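Checking Gripper Width on Cloth Before You Trust the Labels

Most write-ups on learning from hand-held gripper demos treat the width signal as a given. You read the finger markers, you get a number, you feed it to the policy. I believed that for one bedding task and then spent a week finding out why the policy closed on air. What follows is the check we run at Wiltov now before any cloth session goes into training. It takes an hour or so and it has thrown out more data than I like.

You need the raw wrist video, the per-frame width file and a plotting tool. You do not need a new model. If somebody tells you a bigger encoder will fix this, ask to see their width plots first.

Step 1. Plot width against time

Do this for every episode, on one page each. Don't smooth. Tymofii Boiko wrote our first loader with a median filter in it, and it hid dropouts so well that we argued about learning rates for days. Missing readings should show up as gaps in the line. If your loader fills them with the last good value, turn that off.

Step 2. Pick out frames by eye

Take 200 frames per session, half from where the plot says closed and half from where it says open. Look at the video without the number on screen, write down open, closed or can't tell, and only then compare. Having the number in view makes everyone agree with it, me included.

Pull one clear frame of each state and keep them next to you as you label.

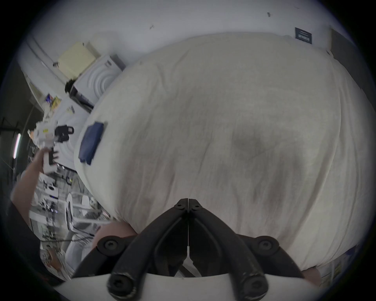
Fingers together on the cream cloth in the first, a wide gap with blue fabric beyond it in the second.

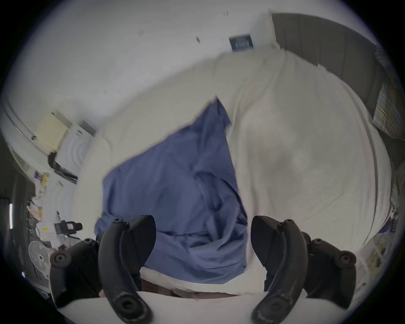 Step 3. Don't call it a grasp

Closed fingers are a width state. Whether there is cloth between them is a separate question, and thin fabric barely moves the number. Our old code marked a grasp whenever width fell under a threshold, and Ebere Oyelaran found 9 episodes in one batch where the fingers had shut beside a fold and the label said success. Use a second label, set by a person, from a few frames after the close. If the cloth doesn't follow the gripper, it was a miss.

Yes, this is slow. I have yet to see an automatic version that survives a white sheet against a white wall.

Step 4. Check the time offset

Find a fast close and step through it. The width curve and the fingers in the video should start moving on the same frame. Ours were 275 ms apart in one session and lined up in the next, with the same config file. Measure it per session. A single constant in the repo is wishful thinking.

Step 5. Decide what to drop

Drop any episode with a gap in the width signal during a close. Keep gaps during plain travel, but mask them in the loss. We had 2000 episodes on paper before this step, and the count afterward was a good deal less cheerful.

Then retrain on the smaller set with nothing else changed. If the score doesn't move, width wasn't your problem, and you can go back to blaming the encoder.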